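Gollance Table Hire - Questions We Get Asked

Quick answers below. If yours isn't here, email and we'll get back to you, normally same day, slower in October when everybody wants everything.

What sizes do the white tables come in?

Two. The Rekari is the long one, seats eight comfortably. The Palumbo is shorter and goes against a wall - gift tables, cake, sign-in book. Same white top on both so they line up fine end to end.

Do I need tablecloths?

Up to you. The tops are smooth and white and plenty of people leave them bare. For dinners most go with a cloth. We rent those too, white or gray only at the moment. 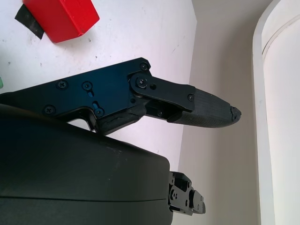

How do I clean the tops before they go back?

Damp cloth, drop of dish soap, dry off. No bleach, no scouring pads. Candle wax - leave it, we have a scraper and know how hard to push. Marker pen, tell us, don't try to fix it with nail polish remover. Somebody did that and the shine went in a big patch.

What if I scratch one?

Small scratches we expect, no charge. Deep gouges or burns come out of the deposit. Deposit is $40 a table, back on your card within a week of pickup.

Is there a weight limit?

Rekari takes 500 pounds spread out evenly. Not all in one spot, and not people. Please no standing on them to hang lights, we will lend you a stepladder, just ask.

Can I use them outside?

Yes if it's dry and the ground is level. Grass is OK, put the foot caps on (in the bag taped underneath). Don't leave them out overnight, the edges dont like dew.

Do you deliver?

Free inside 30 miles of the Predden warehouse. Past that we quote. Ground floor only unless you've told us about stairs beforehand. Elevators - measure first! The long table will not go in a small elevator, at any angle, we have tried them all.

Can you set up for us?

Yes, small extra fee. Send a floor plan, even a rough sketch on the back of an envelope. Without one the driver stacks everything by the door and leaves.

What about craft fairs and kids' activities?

Good for both. Bare tops work best, small pieces slide around nicely and you can see what you've dropped. Put paper down for glue and paint. Glitter, please, a tray underneath. 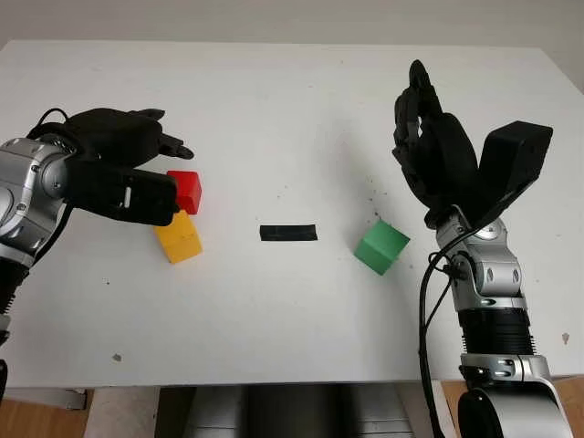 Loredana D'Amico wrote in to say that two Palumbos pushed together beat one long table for a craft afternoon, easier to reach the middle from every side and you can split them up again when it's time for snacks. She also asks for more of the low stools. We've ordered them.

How far ahead should I book?

Three weeks for most dates. Holiday parties, sooner. For anything after Thanksgiving we need the final count by 4th December, after that we can't promise matching tables.

Can I change my order?

Add tables any time if we have them. Dropping tables is free until three days before, then you pay half.

Who do I call on the day?

Pierina Lo Presti, number is on your confirmation. Text is quicker then calling, she's usually in the van. For chairs, same number. Invoices go through the office email, not to Pierina please.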